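Small thread about my hallway wall and one basket, because three people asked me after the last post. Written in pieces between other things, please excuse the order.

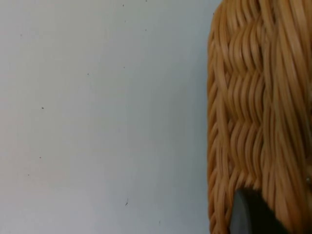 1/ We moved to this flat in March. The hallway is narrow and the landlord does not permit any hooks or shelves, so all what would hang must stand or lie in something. Scarves, hats, the dog lead, the bags for groceries. Before, they lived on a chair. The chair was always losing.

2/ I looked at plastic boxes first. They are practical and I have nothing against them, but in the hallway you see them each time you come home. I wanted something in a natural colour. My neighbour Beatrice Lema has woven baskets in every room and her flat feels calm, even with two kids in it.

3/ So, wicker. Light tan, the honey kind. I like very much how the rounded strands catch a bit of light. The side has a wrapped braid and for me this is the nicest part of the whole thing. I can look at a braid like this for longer than is normal.

4/ Price, as somebody will ask. I paid $49 at the second-hand shop on Donance Street. The new one I had saved in my favourites was $535 (!!) and I still do not understand who it is for.

5/ How I cleaned it. Vacuum with the soft brush, on low power. Then a cloth that is damp, never dripping, with a drop of dish soap. Then a second cloth with only water. Then I left it on the balcony in the shade until the next morning. Please not in full sun, the cane can become brittle.

6/ For the corners between strands I used an old toothbrush. It takes patience. I listened to a whole podcast episode about lighthouses and had still one side to do.

7/ Now the wall. It is a pale grey-white, very matte, and the colour is beautiful with the basket. But matte paint keeps everything. Every tiny dark speck is visible when you stand near. From the door you see nothing, from close you see them all, and I am a person who goes close.

8/ My first mistake — I rubbed one speck with a wet sponge in the previous flat, same type of paint, and I received a shiny spot the size of a coin. The shiny spot was much worse than the speck. So with matte walls I now start dry, always.

9/ Dry means: a clean microfibre cloth, or a soft paintbrush, from the top to the bottom, no pressure. If it is dust or a little hair, it goes. If it stays, it is maybe a mark in the paint and I try a white eraser, the school type, very gently. Test behind the door first.

10/ Urmas Navickas (he painted houses for 29 years, he is my husband's uncle) wrote me that I should leave the small ones alone. "You will have a clean wall with patches." I respect this opinion. I am thinking about it.

11/ About the distance between basket and wall. A big round basket bulges in the middle, so this is where it will rub if you push it close. Leave the width of two fingers. I put also felt pads under the bottom, four pieces cut from an old sheet of felt, and now it does not slide when the dog runs past.

12/ What goes in: scarves and hats on the bottom, grocery bags in a cotton pouch, the lead on top. I lined the inside with an old pillowcase, as wool catches on cane and I already pulled one thread from my favourite toque. No sewing, only folded over and tucked.

13/ What does not go in: wet mitts. Wet mitts go to the radiator. This rule was voted by me alone.

14/ Somebody asked if the basket smells. Yes, the first week, a bit like a cottage that was closed all winter. I put a small dish of baking soda inside for a few nights and it became much less. I do not mind the rest of it.

15/ Somebody else asked for the shop hours. I know only that it is closed on Tuesday, I stood in front of the door with a cart and learned it. The baskets are at the back, behind the lamps, and you need to look inside each one for broken strands. Press softly with the thumb along the rim. If it cracks, put it back.

16/ Next is the shoe situation. I am looking for a low tray with an edge, grey or also cane, not longer than the radiator. If you have seen one around Lastodville, please write me. Photos of your hallways are very welcome too, narrow ones especially.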